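About Us

Hi, and thanks for stopping by! I'm the founder of Prindik, a small shop that tries out robot grippers, arms, cameras and controllers so you don't have to buy four of them to find the one that works. I started it after I spent most of a year's savings on an arm that couldn't pick up a sandwich bag. (I still have that arm. It holds the door open.)

People send us hardware, or we buy it, and then we put it through the same dull household jobs you'd want it to do at home or on a packing line. Plastic bags are my favorite test by far. They fold, they slide, they shine, and they throw off a camera that was doing just fine with blocks and cups a minute earlier.
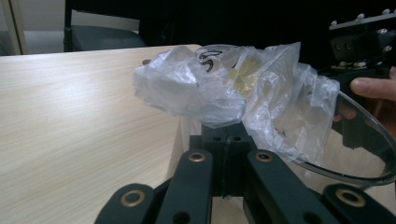

Bag work at the table, with a second gripper close by.

Right now we're comparing 2 hand-held grippers, the Otix and the Gape. Each one gets 538 tries on our standard list, and every try goes into the log, the embarrassing ones too. I write up the results myself in plain words, with the settings we used, and anybody can ask me for the raw numbers. Makers don't get to read a review before it goes up – a couple of them have grumbled about that, and we're still friends.

I care a lot about the boring parts. How far do the fingers open? Can they get down low to a tabletop without scraping it? Does the wrist camera still see what it needs to when the light is strong on one side? You'd be amazed how many spec sheets skip that stuff!

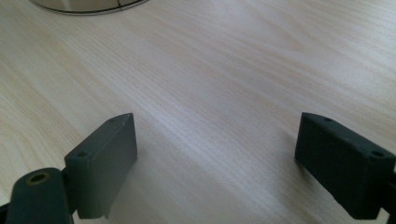 Where we are and how to reach us

We work out of a rented unit in Brollon, up one flight of stairs, and we moved in last April. Since we opened we've logged roughly 2,000 hours of testing, and I'd guess I was in the room for most of them. Visitors are welcome if you write first. Bring something awkward to pick up and we'll give it a go while you're here, no charge.

If you make a gripper or a controller and want it tested, use the contact form and tell me what you think it's bad at. I'll start there.

Page last updated 28/07/2026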